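Washer in the back workroom, moving stuff off it before laundry day

glorialobo
Hi all, me again from the Hurton building. We've got a top loader in our workroom and people treat it as a shelf (snack packet on it, black cloth slung over the end). I want it clear by September.
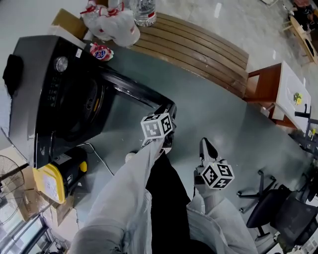
Where should the cloth go when the washer's in use?
On a hook by the door, well away from the lid.

kekeli_l
I'd do the floor first, Glória. Cables before cloths! I tripped on one at 13 Civel Road and I still go on about it. 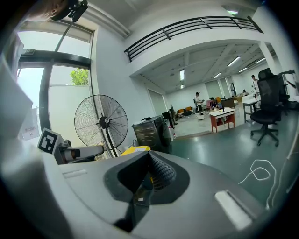

Anyway, get some ties round them and run them along the wall. Took me an afternoon, with tea.

Yutong Q
Disagree, sorry. Surfaces first, then you've got somewhere to put things while you sort the floor.
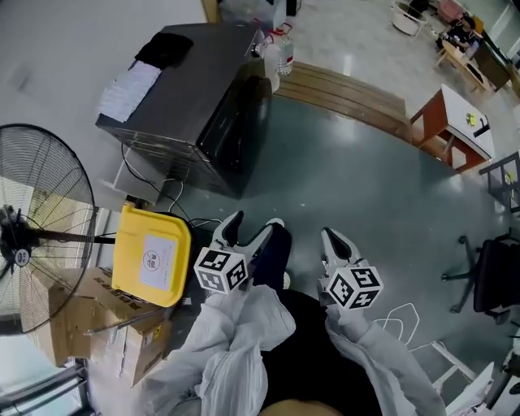

And papers want a tray with a lid, or they'll wander off again within the week.

kekeli_l
Trays just fill up though?

glorialobo
Bit of both, I think. I'm flattening the spare cardboard tonight

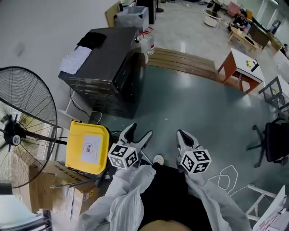 and then I'll see how much room the fan needs. Anyone got cable ties going spare?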